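Asunto: Re: Re: [lista-orden] Rejilla de mesa para las fundas de tela, ¿la adoptamos?

Hola a todas y todos:

Contesto entre líneas porque el mensaje de octubre mezclaba varias cosas y prefiero ir por partes.

> Propongo que pasemos todas las fundas y bolsitas de tela de la
> estantería Cadero a rejillas de alambre como la que ya usa el
> taller de La Kusix. Se ve lo que hay, no se amontonan y se guarda
> una funda en 10 segundos.

Lo de los 10 segundos me lo creo si la funda está vacía y quien la guarda no tiene otra cosa que hacer. Con el cargador dentro se vence hacia delante y hay que recolocarla. Lo probé en casa con una rejilla parecida, de las de escurrir tapas, y a la tercera bolsita ya estaba empujando las otras dos para que cupiera la última. Las rígidas van bien. Las blandas se doblan por la mitad y acaban en el fondo, igual que en el cajón.

> Además sale barato: 245 euros por 30 rejillas, con el portes
> incluido.

¿Y para qué queremos 30? En el armario bajo caben 15 si se aprietan, y eso quitando la caja de los cordones, que no sé dónde iría. Antes de gastar 245 euros me gustaría saber qué hacemos con las otras 15. Dejarlas en su cartón encima del armario no es ordenar nada — es tener un trasto más.

> En Stenon lo tienen así desde hace tiempo y están encantados.

Fui a verlo. Tienen las rejillas, sí, y también un cajón al lado con la mitad de las fundas dentro. Pregunté y me dijeron que el cajón era «provisional». No saco más conclusiones, pero tampoco lo pondría como modelo.

> Las tiras y cordones no son problema, se meten para dentro y ya.

Aquí es donde menos de acuerdo estoy. Las tiras se enganchan en el alambre al sacar la funda, y si tiras fuerte te llevas la rejilla detrás. Si seguimos adelante, pediría que cada funda entre con el cordón recogido y que la rejilla pese lo bastante para no moverse. Las que venían en el enlace parecen muy ligeras, y el anuncio no da el peso por ningún lado.

Pego la foto que ya circuló por la lista, para que hablemos todos de la misma rejilla y de la misma clase de funda: 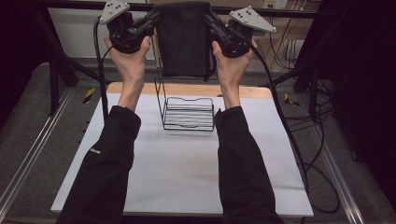 Grupo de Orden y Almacén — Taller La Kusix

Fijaos en la funda gris: es blanda, está algo arrugada y le cuelga un cordón o tira fina de una esquina, justo el tipo que a mí me da guerra. La rejilla es la negra de varilla, con los dos aros altos detrás. Los aros me parecen lo mejor del invento, porque al menos dan un respaldo. Los laterales, en cambio, son unas varillas horizontales y poco más, y no veo qué va a impedir que una bolsita pequeña se cuele entre ellas.

Mi contrapropuesta es comprar dos, ponerlas en la mesa blanca y usarlas un mes con las fundas de verdad, llenas y con sus cordones. Si pasado ese tiempo siguen en pie y no ha aparecido ningún cajón «provisional», retiro lo dicho y votamos el pedido grande, aunque yo seguiría pidiendo 15.

Otra cosa, ya que estamos: las etiquetas del armario Cadero se despegan otra vez. Si alguien tiene cinta de la buena, que la deje en la balda de arriba.

Un saludo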